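Projects > Student Clubs > Claler Robotics > Talks
Search talks and notes Go

Teaching Two Arms to Tidy Up: speaker notes

Slide 1. Title. Wait for the room to settle. Say that the club is at Claler, that we are six students, and that the project is called Woto. The name doesn't stand for anything. Questions are fine at any point.

Slide 2. What we set out to do. We wanted a robot that could put away the things left out after a game night. A bin sits on the floor of the cell, a few items are lying around it, and the arms have to get the items into the bin. A person does this without thinking. It took us 16 weeks to get to the version in this talk, and it still has bad days.

Say early that this is a club project. There was no grade. We met after school in a room in Fullport and worked until 6 most evenings.

Slide 3. How the arms learn. One of us drives the arms by hand through the task, and the cameras and joint positions are saved while that happens. Each pass through the task is called a demonstration. We recorded 151 of them. The training program, which we call Lu, looks at all the demonstrations and learns what motion tends to follow what view.

Pause here and ask who has used a game controller with a bad delay on it. Driving the arms felt like that for the first month.

Slide 4. The wrist view. Most people expect the robot to see the whole room. Much of what Lu uses comes from a small camera on the wrist, so the view changes every time the wrist turns. The fingers are always in it. The bin may fill a lot of the picture or drop out of it completely. If you drove the arm too fast, the picture blurred and the demonstration was less useful.

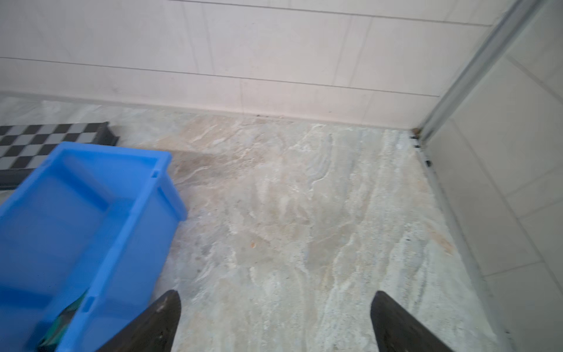

At the practice run of this talk, one listener asked why we didn't put one good camera on the ceiling and skip the wrist cameras, and said the blur alone would be reason enough to drop them. It is a fair question and it may come up again. The answer is that the arm blocks its own work when you look from far away. At the moment the fingers close, the far camera often sees the back of the gripper and little else. We tried training on the far camera only. The arm went to the right area and then closed on air beside the object.

Slide 5. Choosing the objects. We picked things that were already in the club cupboard, and we wanted them to be different from each other. Cloth folds and changes shape, so no two grasps are alike. A small block is easy to hold and easy to knock away. A flat box has to be taken by its edges. The folding chessboard was the hardest, and we argued over leaving it in. It stayed in as something the arms had to work around – picking it up is a job for next year.

Slide 6. Changing the setup. Our first demonstrations were too much alike. The bin was always upright and always in the same place, and Lu learned the place and paid no attention to the bin. Move it a hand's width and the arm would drop things on the floor where the bin used to be. After that we made a rule that the layout had to change between recordings, and we let the bin end up on its side too.
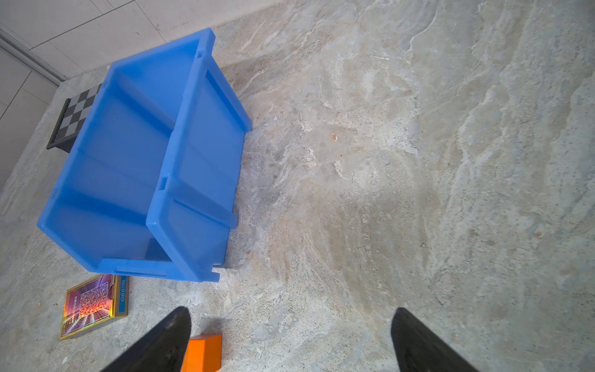

The rule slowed us down. Resetting by hand took longer than the recording itself, and people got lazy about it near the end of an evening. We fixed that by writing layouts on index cards and drawing one from the pile before each recording. The cards also stopped the argument about whose turn it was to move the chessboard.

If there is time, tell the story of the card that said "bin in corner, upside down." We never managed that one. Skip it if we are past the halfway mark.

Slide 7. Two arms. Going from one arm to two was more than double the work. Both arms can reach the middle of the floor, which means they can also hit each other there. We started with a line down the middle that neither arm could cross. It was safe, but nothing could be passed from one side to the other. Now the line is gone, and the person driving is told to keep one arm back while the other is working. Lu picked up that habit from the demonstrations. We didn't write any code for it.

Leave this slide up for the questions about the hardware.

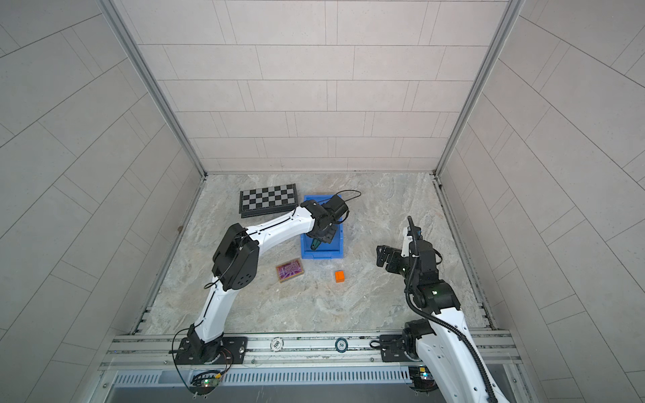
Notes by the Claler Robotics Club, Fullport – revised in May

Slide 8. Results. Keep this short. We gave each test run a limit of 600 seconds. With an upright bin and the cloth or the block, the arms usually finish well inside that. With the flat box, it depends on how the box is lying. With the bin on its side, most runs hit the limit. Don't oversell it. People remember the video, and the video is one of the good runs.

Slide 9. What we would do again. Index cards from the first week. Shorter driving shifts, because tired drivers make shaky demonstrations. Write down every failed run, even the boring ones.

Slide 10. Thanks and questions. Mention that the club meets again in the fall and that no coding experience is needed to drive the arms. Sign-up sheet is by the door. Turn the projector off before unplugging the laptop.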